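Momovholm Technical Centre
Computer Maintenance, Level 2
Unit 6 handout: Inside a desktop tower

Read this before the practical. Bring it with you, because the worksheet refers to the headings by name. The unit counts for 12 credits and the practical takes place in the Busum workshop, ground floor.

What this unit covers

By the end of the unit you should be able to name the main parts of a desktop computer with the side panel off, say what each part does, and take out and refit a memory module and a drive without damage. We are not covering laptops or all-in-one machines. They are in Unit 8.

Before you open the case

Shut the machine down from the operating system. Switch off at the wall, pull out the mains lead, then hold the power button in for a few seconds. Unplug the monitor, keyboard and network cable as well.

Lay the tower on its side so that the panel you are removing faces up. Parts are easier to reach this way and a dropped screw stays where you can find it. Panels are held by screws, thumbscrews or a sliding catch, depending on the maker. If a panel will not move, look for another screw. Do not lever it.

Wear the wrist strap. Clip it to bare metal on the chassis, not to paint.

Finding your way round

Start with the biggest items and work down to the small ones. The power supply is a metal box with a bundle of wires coming out of it and usually a label on the top or side. The label gives the output for each voltage and the total in watts. Copy these down before you do anything else. Never open the power supply itself, even when it is unplugged.

The motherboard is the large circuit board. Everything else is plugged into it, either directly or by a cable. Find the processor next, as the other parts are easier to place once you know where it is. On a complete machine it is hidden under a heatsink, and you only see the metal frame of the socket when the heatsink is off. The memory slots are close by, to keep the connections short. Expansion cards stand in their own slots, with their brackets at the rear of the case.

Drives sit in a metal cage. Many makers fit coloured plastic latches here, often blue, to show which parts are meant to be moved by hand. The tower below has two blue latches at its drive cage, one higher up and one near the bottom corner, and orange SATA cables running through the same side of the case.
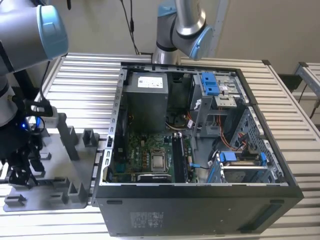
Memory

Modules are held by a clip at one or both ends of the slot. Open the clip and the module lifts slightly. Hold it by the edges and pull straight up. When refitting, line up the notch first. If the notch does not match, the module is either the wrong way round or the wrong type. Press down evenly until the clip closes. It takes more force than most people expect.

A board with several slots may need them filled in a set order. See Stanciu, page 178, for the table.

Drives and cables

A SATA drive has two connectors, a narrow one for data and a wider one for power. Both are L-shaped and fit one way only. Pull on the plug, never the cable. Some data cables have a small metal spring that must be pressed first.

Before unplugging anything, sketch where each cable goes. Wire colours from the power supply normally follow a standard: red is 5 volts, yellow is 12, orange is 3.3 and black is ground. Fan leads and front panel leads follow their own rules, so do not rely on colour for those.

Closing up

Check that no cable touches a fan blade. Count your screws back in. Take off the strap, refit the panel, stand the tower up, then reconnect the leads with the mains last.

For the worksheet

1. Copy the details from the power supply label.
2. Draw the motherboard and mark the socket, the memory slots and the expansion slots.
3. Write down how the drives are held in your machine.
4. In roughly 200 words, describe how you would fit a second drive.

Reading: Stanciu, chapters 6 and 7. The parts glossary is on Bumevero under Unit 6.

Worksheets are due on July 10, 2026.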